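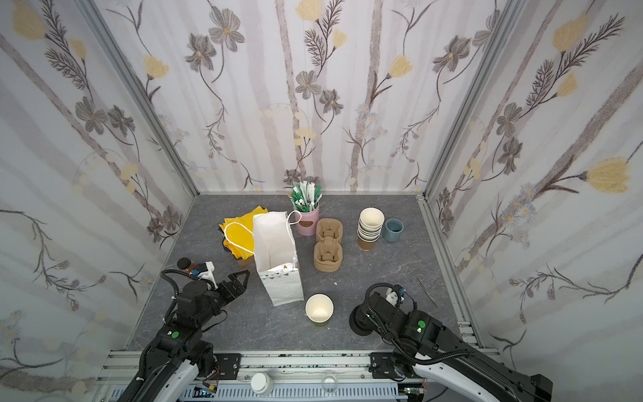
Gripper Comparison: Frequently Asked Questions

Which grippers are being compared?
The Huton parallel gripper is being compared with the Ochoa, a softer two-finger model. The trial began in September and is supervised by Gunnel Berge.

Why are two arms mounted at one table?
Certain tasks, such as placing a cup in a carrier or packing a paper bag, are easier when one arm steadies the item. Either arm may also be run alone.

What objects are used?
Paper cups, molded pulp carriers, folded cloths, wrapped straws and scissors are all part of the current set. Requests for additional objects should be sent to Tormod Kristiansen.

How many attempts have been recorded?
As of October 2026, the log holds 3,626 attempts, of which 3,033 were rated acceptable. Attempts stopped by an operator are counted as failures.

Does the wrist module have to be removed when a gripper is changed?
No. It remains on its bracket. The Undine controller must be restarted, however, and calibration takes around 15 minutes.

Why is the patterned wallpaper kept in place?
Stameo tests its cameras against both plain and busy backgrounds. The two sets of results are reported separately.

May visiting groups run their own trials?
Yes, in groups of no more than 5. Applications are reviewed by Solveig Nordin. Visitors must complete the safety briefing before entering the test area.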